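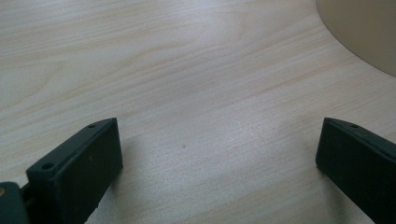
An open gripper over one of our tables at Prastenholm

Come do chores for science (well, for a learning system): demonstrators wanted for February

Hi! I'm Mairéad Mulligan, I run data sessions at Prastenholm, and I'm looking for 12 people who'd like to spend part of February picking things up and putting them down again. I promise it's more fun than it sounds. We pay you, there's a kettle, and you don't need to know one single thing about robots.

What we're doing

We're putting together a big set of examples of people doing ordinary tabletop jobs, mostly around food and kitchen stuff. You do the job with a gripper in each hand, the cameras record how you did it, and later on a learning system gets trained on the whole pile. Our name for the project is Sendbridge. We have 968 good recordings so far from the fall round and I want a whole lot more, from a whole lot more kinds of hands. My own recordings all look like me (I'm quick and a bit sloppy with my left), and a system that has only ever seen me is going to pick up my bad habits along with the good ones.

So if you're slow and careful, great. If you're left-handed, please, please write to me. Same if you've got small hands, or big ones, or you've worked in a kitchen or a flower shop or on a packing line. My colleague Golnar Jafarzadeh checks every recording and she keeps saying the fall round was short on lefties, and she's right.

What a session is like

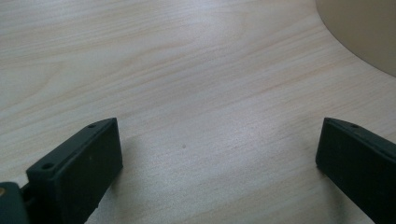
You come in, we sit down for a few minutes and I show you how to open and close the grippers. Most people feel clumsy for the first stretch and then it clicks. You get practice time before anything counts, and you can ask for more of it. After that we go through a task list, one short recording at a time. Start with the fingers wide open, do the job, let go, back to open. I reset the table between takes, or you do it if you'd like to stretch your arms.

Some of the tasks are really simple, like moving one thing from here to there. Others take a bit of thought, say getting small pieces into a container without chasing them all over the place. You will drop things! Keep going when you do. A recording where somebody fumbles and then fixes it is worth a lot to us, and I would much prefer that to a take where you froze up trying to be perfect. The only takes we throw out on purpose are the ones where a camera got covered or the recording stopped early.

A session runs three hours with two real breaks. Your arms will know about it the first time, so I don't book anybody on back-to-back days. We have morning sessions starting at 9:30 and afternoon ones starting at 2, and Friday is afternoon only.

The pay and the boring parts

It's $19 an hour, and that includes the practice time, the breaks and the paperwork. If our equipment acts up and we have to send you home early you still get the full three hours. You'd be signed on as a short-term worker through Eichhorn, who do our payroll, so bring an ID and your bank details the first day. Parking is free behind the building. The 362 bus stops right across the street too, which is how I get in.

Who can apply

Anyone 18 or over who can work with both hands at table height for a while. Sitting or standing is up to you, we can move things around. Glasses are fine. Long sleeves are a nuisance for the recordings, so wear something you can push up. You should be okay handling food, and if you have a food allergy tell me ahead of time and I'll build your task list around it.

A few things you'd be handling or working around on a day here:

Two hand-held grippers, black, one for each hand, with cables that you learn to keep out of your way

Small clear plastic cups, sometimes with sauce in them

A white square container with a silver rim and a perforated insert in the bottom

A white bin lined with a clear plastic bag
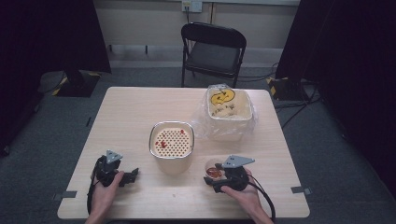
What gets recorded, and what doesn't

The cameras are there for the table and for what your hands are doing. We don't need your face and we don't ask for it. You sign a consent form before we start, and I'll go through it with you line by line if you want, no rush. You can ask us to delete your recordings any time up to the end of the round. Golnar handles those requests herself and she won't ask you why. 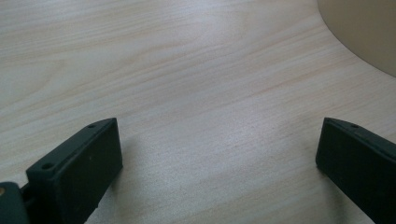

Recordings are stored under a number, and your name sits in a separate list that only the two of us can open. Once the round is closed, the set goes over to Clerkbridge, the group doing the training side, and they only ever get the numbers.

How to sign up

Send me a short note through the contact form and put "Sendbridge demonstrator" in the subject line. No resume needed. Tell me which hand you write with, which days and times suit you, and whether you've got any allergies. If there's a job you're weirdly good at with your hands, tell me that too, I love those!

I'll write back to everybody, and if you're not sure it's for you, ask to come by for a half-hour tryout first. Those are paid as well. Bring a friend if you like, we can usually book two people on the same day.

Mairéad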